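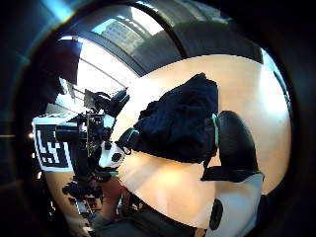
Garba Shehu asks whether the Carko can fold a shirt yet, and if so why this section still tells him to stay in the room. Short answer: it can fold some things, some of the time, and the steps below assume you are there to put right what it gets wrong.

6. Cloth tasks (folding and flattening)

6.1 What to expect

Cloth is harder for a machine than cups or boxes. A cup keeps its shape when it is picked up. A cloth does not, and a dark one hides its own folds. In our trials at Skidosska, the arm was given 48 crumpled items and left 29 of them flat enough to fold without help. A person would have managed the lot, and in less time.

Treat folding as a supervised task. Flattening small cloths is the most dependable part of it. Shirts with long sleeves are the least.

6.2 Before you start

1. Clear the table of everything except the item to be handled.
2. Check that the arm is in its rest position and the status light is steady.
3. Open the task menu and choose Cloth.
4. Set the arm speed to 4 or lower.

Note: Strong daylight on a shiny tabletop can confuse the edge finder. Draw a blind if you get the message "Edge not found" more than once.

6.3 Flattening a crumpled item

1. Put the item down in the middle of the work area. There is no need to shake it out first.
2. Step back behind the floor line and press Start.
3. Wait while the arm looks for a corner or a seam. Trim in a different colour from the rest of the cloth often helps.
4. When the arm stops, look at the result. Press Accept if the item is flat, or Retry if it is not.
5. After two retries, press Stop and flatten the item by hand.

CAUTION: Do not reach in to help while the arm is moving, even if it is plainly pulling at the wrong place. Press Stop first.

CAUTION: Keep loose sleeves, cords and scarves away from the gripper. It cannot tell the cloth you are wearing from the cloth on the table.

6.4 Folding

1. Start only with an item that has been accepted as flat.
2. Choose Half, Quarter or Shirt.
3. Press Start and stay within reach of the Stop button until the arm is back at rest.

Note: Do not load anything heavier than 900 grams – thick towels and most coats are over the limit.

6.5 Items not supported

Fitted sheets, socks in pairs, anything with pins or needles in it, and damp washing. Pairing socks is planned for the October update.

Section last changed 18/05/2023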